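Sorting at the table: is it worth the bother?

Readers of the last issue will know that the Plorkcombe hall has gone over to table sorting. The idea came back from Flolitz with Annelies Aigner, who saw it done at a street supper there in August and has been talking about it ever since. You put small paper cups out on the tables, one colour for plastic and another for cans, and people sort their own empties as they go. No big bins by the door, no bags to pick through at the end of the night.

I said at the time that I didn't believe a word of it, and I was asked (politely, I think) to write it up for the newsletter once we'd had a go. So I have been along to two of the evenings, and what follows is my own view. Annelies has read it and disagrees with a fair bit.

The case in favour first. People do like the cups. They are cheerful, they are within arm's reach, and they get talked about, which is more than can be said for the green wheelie bin. A child of six can follow the system and several did. Nobody over 40 needed telling more than twice. And it does catch the cans while people are still sitting down, when at other suppers they end up on the windowsills, in the flower bed or under the piano.

Now for the trouble. A paper cup is a small thing. Once you have stood a bottle in one, even a little bottle, you have more or less used it up. The bottle leans over, the cap sticks out past the rim, and whoever comes next with another bottle looks at it, shrugs and puts theirs down on the table. Cans do better, provided they are crushed, but then somebody has to crush them, and not everyone at a supper wants to be stamping on cans between courses.

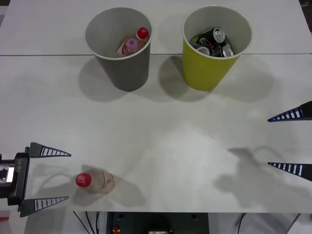
Cans in the yellow-green cup, a small bottle in the grey one, another bottle still on the table.

Then there are the dregs. That little bottle in the grey cup has pinkish liquid in it, and its red cap is on. I have asked before and I will ask again: are we meant to be recycling the bottle or the drink? The leaflet that Buscombe put through our doors says bottles should be emptied, rinsed and squashed. It says nothing whatever about standing them upright in a cup with the contents still inside. If a bag of these goes off half full, I don't see that we have saved anyone any work. We have just moved the job from our sink to somebody else's.

Caps are another matter on which I can get no sense out of anyone. Annelies says on. The Buscombe leaflet says on, but only after squashing. My neighbour says off, and has a jar of them in the garage going back years. For the time being the rule at the hall is caps on, after emptying, and I would be glad if people could manage at least the second part.

I should also mention the cups themselves. They are paper, and they come in sleeves from Koller, where the hall gets its plates. At the end of the evening they are sticky and a bit soft and they get thrown away. I pointed out that we are using up rubbish in order to sort rubbish. Annelies says they can be wiped and put out again if people are careful, and that she has had 5 suppers out of one lot at home. Perhaps she has. I noticed that none of ours from the first evening were fit to come back for the second.

What would I do? I would keep the colours, which work, and get rid of the cups, which don't. A couple of washing-up bowls on a side table would hold far more, they would rinse clean, and you could get a proper bottle in one without it leaning on anything. There should be a jug next to them for dregs. I would also like a plain label on each, in large letters, as I heard the colours explained two different ways on the same evening by two people who were both quite certain.

Annelies would like it recorded that the side table in Flolitz was tried and that people walked straight past it. I would like it recorded that I wasn't there.

The cups will be out again at the next supper on Fri 20 October, doors at 6. Please empty your bottles before you put them in. If you have a washing-up bowl to spare, in any colour, bring it along and leave it in the kitchen with your name on the bottom.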